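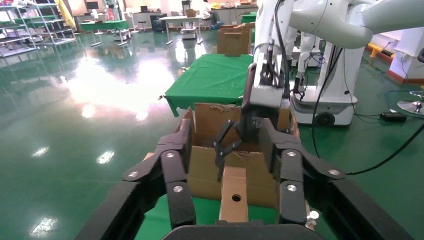

Will the junior cricket program at Akdale run a second season on the current grant?
The money already paid covers coaching and ground hire to the end of November. A second season needs the remaining installment, and the conditions for that are set out further down.

Progress report to the Kragh Fund
Akdale Junior Cricket Program
2 June 2023

Coaching
Sessions are running at both grounds, Akdale and Skevby. The under-11 and under-13 groups train together at Akdale and split for the last half hour, when the older players move to the nets and face a hard ball. At Skevby there is only an under-11 group. We had planned an under-13 group there as well, but most of the players old enough for it already travel to Akdale and preferred to stay where they were.

We have 100 players registered across the two grounds. Girls train in the same groups as boys. Several parents have asked for a separate girls' session and we will try one at Akdale after the school break, using the coaching hours that were set aside for the Skevby under-13s.

Two coaches finished their level one certificate in the spring. Both had been helping at sessions before that and can now lead a group by themselves. The fund paid for the course fees. Travel to the course came out of club money and is not part of this claim.

Matches
The under-13 side has played 17 matches in the Prurnano Junior League. Results have been mixed. Batting has been the weaker side of the game, mainly against spin, and the coaches have moved some net time from bowling to batting for that reason. Fielding is much better than last year, with fewer overthrows and more direct hits.

The under-11s play softball cricket in pairs, so every child bats and bowls. The league does not keep a table for this age group. We lost one home date to a waterlogged outfield at Skevby and played it later at Akdale.

Grounds and equipment
The artificial pitch at Akdale has been relaid. The old surface had lifted at one end and bowlers were landing on the seam. The contractor also leveled the run-up at the road end, which was in the original quote. The bounce is lower than before and should come up as the base settles.

The side netting at Skevby has not been replaced. The first supplier could not deliver the height we need and the second quote was above budget - we are waiting for a third. Until then the nets there are used for soft-ball practice only.

Helmets and pads were bought in junior sizes and are lent out by the season. Demand for the smallest helmets is higher than we expected, so a few families have had to share.

Spending
Of the first installment, $3000 is unspent. All of it is held for the Skevby netting. Ground hire is on budget. Ball costs are slightly over, and we have covered the difference from match fees.

Conditions for the second installment
The fund asked for a signed ground agreement at both sites and a current safeguarding policy. The Akdale agreement is signed. The Skevby agreement is with the landowner, who wants a change to the parking clause - we have no objection and have said so in writing. The safeguarding policy was updated in the spring and a copy is attached.

We will send the signed Skevby agreement and the netting quote together once we have both.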